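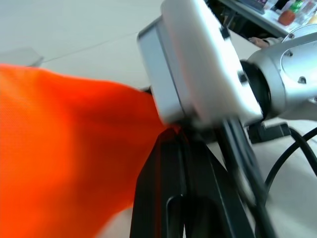 A gripper with black fingers and a piece of orange cloth.

How Does a Robot Hold Cloth?
By Vitalii Pasichnyk
30th September
Reading time: 3 minutes
Print | E-mail

Picking up a shirt is easy for you. For a robot it is hard. A block keeps its shape when you grab it, but cloth folds, slides and bunches up.

The hand at the end of a robot arm is called a gripper. At the Kovis workshop, people are comparing two of them. Cerketti has hard fingers that close like tongs. Pillow has soft fingers filled with air.

Each gripper gets 300 tries at lifting the same kind of cloth. A try counts if the cloth stays up for three seconds. In the first round, Cerketti dropped it 33 times. Pillow has not had its turn yet.

Try it at home. Put a sock on a table and lift it with kitchen tongs. Then lift it with your fingers. Which way lets you feel the sock slipping?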